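Ticket 2000: Putudwood slow cooker chili, beans still hard
Opened 2022-11-23
Status: Closed

Reported: Customer followed the chili recipe on the Walton page. After the full time on Low the meat was tender but the kidney beans were hard in the middle. Same result on a second try.

Checked: Customer used dry beans. The recipe calls for canned, but the printed card only says "2 cans or equal". Tomatoes and vinegar went in at the start. Lid gasket fine, and the Low setting heats normally.

Advice given: Use canned beans, drained. If using dry, soak overnight, drain, and boil hard in fresh water for some 23 minutes, then simmer until soft before they go in the pot. Do not put raw kidney beans in a slow cooker. Throw out both batches.

Update: Customer made it again with canned beans. Beans soft, sauce a little thin. Told them to leave the lid off at the end.

Card wording passed to Strazds for the April reprint.

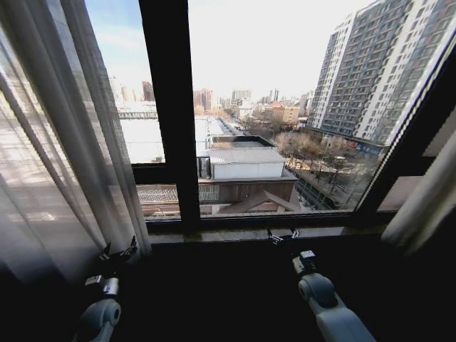

Page 2 of 2
Ticket closed. Reply to this number to reopen.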